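Biramton council leader on the Zerkgate boundary vote

December 6, 2019

The leader of the Biramton district council says she will not resign if voters in Zerkgate choose in March to leave the district and form a council of their own. Speaking in her office a day after the ballot question was approved, she said the result would bind the district on the boundary but would have no bearing on her term.

"The question asks where the line goes," she said. "It does not ask who sits in this chair. Those are separate votes under separate rules."

The ballot will be open to registered voters in Zerkgate and in Rowlands, the smaller ward to its east. Voters in Biramton itself will not take part. The leader opposed that arrangement when it came before the council and she has not changed her view. The district holds the debt on the Rowlands water main, she said, and taxpayers in Biramton would still owe their share of it after a split.

Supporters of separation handed in 3000 signatures this fall. The threshold was 2000. Asked whether the margin worried her, she said a petition measured interest in holding a vote and should be read that way.

"People sign because they want the question settled. I would have signed it myself if I lived there. I would then have voted no."

She was less direct about money. The separation plan assumes that Zerkgate would keep all property tax raised inside the new line from the first day. The district's legal office reads the law differently and expects a transition period in which receipts are shared. The leader would not say how long that period should be. She said the figure was a matter for negotiation — and that she did not intend to open it in a newspaper.

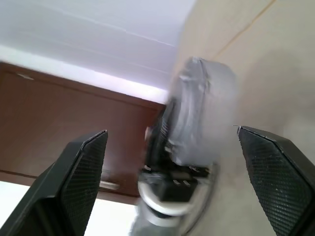 A gripper with textured pads on its two fingers.

Her coalition has lost ground since the last election. It holds 16 seats on a council of 30, and two of its members represent Zerkgate. Both have said they will campaign for separation. She confirmed that neither has been asked to leave the group.

"They told me before they told the press. I have no complaint about procedure. On budget votes they are still with us, and the budget is what I need them for."

If the split goes ahead, those two seats would be removed and so would the three held by the opposition in Zerkgate and Rowlands. That would leave her with 14 of 25, a slightly larger share than she has now. She said she had seen the calculation and had not asked for it.

On the Mastura bus depot, which lies on the proposed line, she said the district would claim the building and the land under it. The separation plan lists the depot as a shared asset, run by a joint board. She called that unworkable and pointed to the repair contract, which is in the district's name and cannot be divided without the consent of the contractor.

The council will publish its own estimate of the cost of separation before the ballot. The leader said the document would cover staff transfers, road maintenance and the water debt, and would include the legal office's reading of the tax rules. It will be mailed to every household in the two wards.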